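Ticket 411 - Streaks on Belavix matte top, slate gray, do not clean off

5 min read
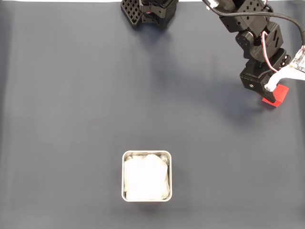 Opened by Gadisa Ejigu, Wusari workshop, second bench. Top bought through Schwaiger in December, fitted the same month. Status: open again (closed by Schwaiger twice, reopened by me twice).

Problem as first reported: faint streaks across the matte surface and patches that look lighter or darker depending on where you stand. They were there in the first week. I wiped, they stayed. I wiped with what the leaflet told me to wipe with, and they stayed. The leaflet calls the finish "streak-resistant," and I would like to know what that means in practice.

Reply from Schwaiger support
Thank you for contacting us. Streaks on dark matte surfaces are most often caused by detergent residue. Please clean the surface with Fovix diluted according to the label, wipe with a clean damp cloth and dry with a lint-free cloth. If this resolves your issue no further action is needed. We will close the ticket if we do not hear from you.

Gadisa Ejigu
Did all of that before writing to you. It was in the first message. I don't use detergent on it, so I don't see what the residue would be from, unless it is from Fovix, which you also sell. Did it again anyway so we have it on the log.

Test A, Fovix per label, damp wipe, dry wipe. Looked better while damp. Dried back to what it was, plus some new marks in the direction I had wiped.

Test B, plain tap water, same cloths. No new marks. Old ones still there.

Test C, distilled water. Same as B. I was told by somebody at the hardware store that it would be the lime in our water. Maybe in a kettle.

Please don't close it.

Reply from Schwaiger support
Thank you for the details. It is possible that too much product was used. Could you confirm the dilution? We also recommend microfiber. This ticket has been set to resolved.

Gadisa Ejigu
Reopened. Dilution was what the label says, measured in a kitchen jug. Cloths are microfiber, new out of the pack, washed once without softener. I know about softener.

I also don't accept "too much product" as an answer to tests B and C, where the product was none.

Other things I have ruled out, so we don't go through them one message at a time:

Hand grease. I marked off a corner with tape and kept hands off it for 16 days. Same streaks inside the tape as outside. The tape left its own line, which did come off with water, so the surface can obviously let go of something when it wants to.

Lamp. Moved the lamp to the other side. The light patches shift some, the streaks don't. With the lamp off and only daylight they are harder to see but I can find them with my finger on the spot, having memorized them by now.

Plastic parts rubbing. I tried dragging a smooth plastic part over a clean area on purpose, pressing hard. It left a dull line that wiped off dry. So that's a separate thing and not what I'm writing about.

Dust. No.

Reply from Schwaiger support (different name this time)
Hi, I have read through the log and I'm sorry for the repeated suggestions. I asked Belavix. They say slight tonal variation is a normal characteristic of the matte slate finish and is not considered a defect. They also say that a thin protective film is applied at the factory and that in a few cases the adhesive leaves a haze. Did you remove a film when you fitted the top? Was there any resistance?

Gadisa Ejigu
Now that is the first useful question. Yes, there was a film. It came off in strips and not in one piece. The long strips ran front to back. I went and looked, and I can't swear the streaks run the same way all over, but at the left end they do.

I'm still not sold. "Normal characteristic" and "adhesive haze" are two different explanations and I notice I have been given both in one paragraph. If it is normal, there is nothing to remove. If it is adhesive, then it isn't normal and the leaflet should mention it. Which one does Belavix want?

What do I use on it? And please not Fovix.

Reply from Schwaiger support
Fair point. Belavix suggest isopropyl alcohol on a cloth, small area first, no scrubbing pads, no melamine sponge (it polishes the matte and you'd end up with a shiny patch). Leave it 20 minutes before you judge it. I can't promise a result.

Gadisa Ejigu
Test D, isopropyl on a hand-sized patch at the left end, where it can go wrong without anyone caring. Waited the 20 minutes. Patch is more even than what's next to it. I asked two people to point at the patch without telling them where it was. One got it right away, one pointed at the wrong end of the bench, so take that for what it's worth.

Test E, same patch, second pass. No further change that I can see.

Test F, new patch nearer the middle. Fewer streaks, but the cloudy light and dark variation is the same as before. So my guess is you have both things going on: some glue left from the film, and on top of that a finish that was never even to begin with. The first I can work on. The second I paid for.

I'm going to do the whole left half and leave the right half alone so there is something to compare with. I'll write down how it looks after 3 weeks of ordinary use, with water only.

In the meantime I want two things from Belavix, in writing. One, that alcohol doesn't void the guarantee, given that the leaflet says "avoid solvents" in bold on the back. Two, whether an unused offcut of the same batch shows the same variation. They must have an offcut.

Reply from Schwaiger support
I've passed both questions on. Leaving the ticket open.

Gadisa Ejigu
It shows as resolved on my side. Reopened.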